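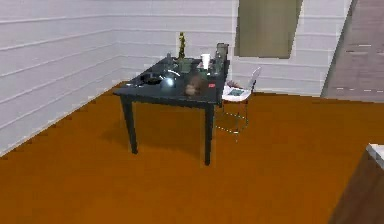
Practice table, with the white paper cup used in step 2.

4.2 Recording a demonstration by remote control

1. Open the Brostholm scene and choose Record.
2. Steer the gripper to the cup, close it, lift, then press Save.
3. Repeat until 50 takes are stored.

Caution: a take stops at 3000 frames.

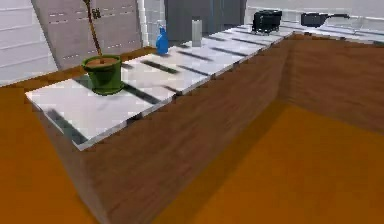 Counter takes need slower hand movements, as the controller scales them up. Set speed to 2 before you start. Begin with the blue spray bottle and leave the saucepan at the far end for later takes.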